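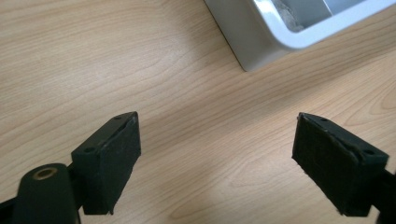 Elie Rizk
スレッド冒頭でご提示のあった表示案につきまして、当方は賛同いたしかねます。甲板の表面に天然の突板を用いた製品を、商品名の直下で単に「天然木」と記載し、詳細を仕様欄に委ねる形式では、購入を検討される方が無垢材の製品と受け取るおそれがございます。仕様欄に「天然木化粧繊維板」と正しく記されていても、一覧画面では仕様欄が表示されません。商品名の直下にも同一の用語を用いるべきものと考えます。

投稿日:2018-08-12
返信先:カタログ表示案(Cludicoシリーズ、食卓)

────────

Mendum 商品情報担当
ご意見を賜り、ありがとうございます。冒頭の表示案を作成した立場から、経緯を補足いたします。
Cludicoの食卓は、3月の改訂まで商品名の直下に材質を一切記載しておりませんでした。販売店各位より、木製か否かが一覧で判別できないとのご指摘を多く頂戴し、字数の制約のなかで「天然木」の三文字を採用した次第です。一覧画面の当該欄は全角八文字までとなっており、「天然木化粧繊維板」は一文字超過いたします。
誤認を招く意図はございませんが、ご懸念の趣旨は理解いたします。代替となる語がございましたら、本スレッドにてご提案いただけますと幸いです。

────────

Ronaldo Umali
販売店の立場から申し上げます。
店頭において、お客様が「化粧繊維板」という語を正しく理解されることはまれでございます。「化粧」は塗装の意に、「繊維」は布の意に受け取られることが多く、正確な用語を前面に出したことで説明の手間が増えた経験がございます。表面に天然の木が使われていることは事実であり、「天然木」の表記それ自体を虚偽とまで評価するのは行き過ぎではないでしょうか。
なお、無垢材をお求めのお客様は、ほぼ例外なくご自身から「無垢ですか」とお尋ねになります。

────────

Elie Rizk
Umali様のご指摘は、店頭での対面販売を前提としたものと拝察いたします。通信販売では、お尋ねになる相手がおりません。
また、当方は「虚偽」とは申しておりません。問題としておりますのは、同じ一覧のなかに無垢材の製品が並んでおり、そちらにも「天然木」と記載されている点です。二種の製品が同一の語で示されれば、読み手は価格の差のみを見て判断することになります。品番408の食卓(外形寸法 幅2,029ミリ、奥行895ミリ)は無垢材であると承知しておりますが、一覧上、突板の製品と区別する手立てがございません。

────────

木工室 西棟
横から失礼いたします。製作に携わる者として、一点申し添えます。
突板か無垢かを、甲板の表面の木目のみから判断することは容易ではございません。板目の山形の模様は、どちらにも現れます。手がかりとなるのは木口でございまして、上面の木目が端部で途切れずに年輪の断面へつながっているかどうかを確認いたします。ただし、木口に別の材を貼った製品もあり、この方法も万全とは申せません。
したがいまして、商品写真を増やすことで表示の不足を補うという考え方には、限界があるものと存じます。文字による表示を整えることが先決かと存じます。

────────

Ronaldo Umali
木工室様のご説明に異論はございません。ただ、突板を一段低いものとして扱う風潮を、表示の側から助長することは避けていただきたく存じます。
季節による反りや割れを嫌われるお客様には、当店では突板の製品をお勧めしております。暖房の効いた居室で長く使用される場合、無垢材の甲板は伸縮いたしますので、そのことをご承知のうえでお求めいただく必要がございます。区別を設けるのであれば、優劣を含まない語をお選びください。「無垢」と表示された製品の隣に何も表示がなければ、後者は劣るものと読まれます。

────────

Abou Jaoude 資材課
材料を供給する立場より、用語の整理を試みます。
一、「突板」は、木材を薄く削り出した単板を指します。これを基材に貼ったものが甲板の表面材となります。
二、木目を印刷した紙や樹脂のシートを貼ったものは、突板には該当いたしません。弊社では社内文書上も「プリント」と明記しております。
三、小幅の無垢材を接ぎ合わせた集成材については、「無垢」と呼ぶ事業者と呼ばない事業者とがあり、業界内でも扱いが一定しておりません。
一覧画面の字数に収めるのであれば、「天然木突板」(五文字)および「天然木無垢」(五文字)が候補になろうかと存じます。集成材は「天然木集成材」(六文字)で収まります。

────────

Elie Rizk
資材課様のご提案に賛同いたします。字数も揃い、優劣の含みも生じにくいものと考えます。
一点確認でございますが、「突板」に読み仮名は付されますでしょうか。「とついた」「つきばん」と読まれる例を承知しております。

────────

Mendum 商品情報担当
資材課様、具体的なご提案に御礼申し上げます。
読み仮名につきましては、一覧画面では付与することができません。個別の商品画面において、初出の箇所に「突板(つきいた)」と記し、用語の説明文へ案内する形を検討いたします。
なお、仕様欄の記載はこれまでどおり、表面材の正式な区分に従って表示いたします。一覧画面の語は、あくまで補助的な案内との位置づけです。

────────

塗装担当 南
表面材の議論に異存はございませんが、表面加工の表示が置き去りになっているように見受けられます。
ご使用になる方の日々の手入れに直接影響するのは、むしろこちらです。ウレタン樹脂塗装の甲板であれば、固く絞った布で拭いていただければ通常は足ります。オイル仕上げの甲板では、水滴や熱い器の跡が残りやすく、定期的な塗り直しをお願いすることになります。無垢材でもウレタン塗装の製品はあり、突板でもオイル仕上げの製品はございます。材質の語のみを一覧に出しますと、「無垢であるからオイルを塗る」という誤った手入れを招きかねません。
現に当方では、ウレタン塗装の甲板にGrullerのオイルを塗布され、べたつきが取れなくなったとのご相談を承ったことがございます。塗膜の上では油分が木部に浸透いたしませんので、拭き残しがそのまま表面にとどまります。

────────

Ronaldo Umali
塗装担当様のご指摘は重要と存じます。当店へのご相談も、材質に関するものより輪じみに関するものが多くを占めております。
しかしながら、一覧の欄に塗装まで加えますと、八文字にはとうてい収まりません。欄をもう一つ設けることは可能でしょうか。

────────

Mendum 商品情報担当
一覧画面に欄を追加するには改修を要し、現時点で時期をお約束することはできかねます。
当面の措置として、個別の商品画面の最上部に「表面加工」の行を移し、手入れの説明文をその直下に置く案をお示しいたします。これであれば画面の改修を伴わず、原稿の差し替えのみで対応が可能です。

────────

木工室 西棟
当面の措置としては妥当と存じます。ただし、現行の手入れの説明文には「研磨して補修できます」との一文が、突板の製品にも共通して掲載されております。突板の厚みによっては、研磨により基材が露出いたします。無垢材の製品に限定した記載へ改めていただきますようお願い申し上げます。

────────

Elie Rizk
上記の一文については、当方も見落としておりました。無垢材であっても、ウレタン塗装の甲板を部分的に研磨すれば艶の差が残ります。「研磨による補修は、販売店または製造元へご相談ください」と統一する方が安全ではないでしょうか。

────────

木工室 西棟
その文言には、いささか抵抗がございます。オイル仕上げの無垢材は、ご自身で手を入れながらお使いいただける点に価値がございます。木目に沿って軽く研磨し、オイルを塗り直す程度の作業まで一律に相談を求めるのは過剰と考えます。オイル仕上げの無垢材に限り、手順を明記のうえ、ご自身での補修を可とする記載を残していただきたく存じます。

────────

Ronaldo Umali
販売店としては、Rizk様の文言を支持いたします。手順を明記いたしましても、目の粗い研磨紙を木目と直角に当ててしまわれた甲板をお持ち込みになる例が後を絶ちません。

────────

Mendum 商品情報担当
補修に関する文言につきましては、ご意見が分かれておりますので、本日の時点では確定を見送ります。両案を併記した原稿を用意し、本スレッドに掲載いたします。
一覧画面の語は「天然木突板」「天然木無垢」「天然木集成材」の三語とし、品番408を含むCludicoの食卓より順次差し替えを行います。突板の製品から研磨に関する一文を削除する件は、文言の確定を待たずに実施いたします。

────────

Abou Jaoude 資材課
承知いたしました。集成材の製品につきましては、接ぎ合わせの方法により区分が分かれますので、該当品番の一覧を弊社より別途お送りいたします。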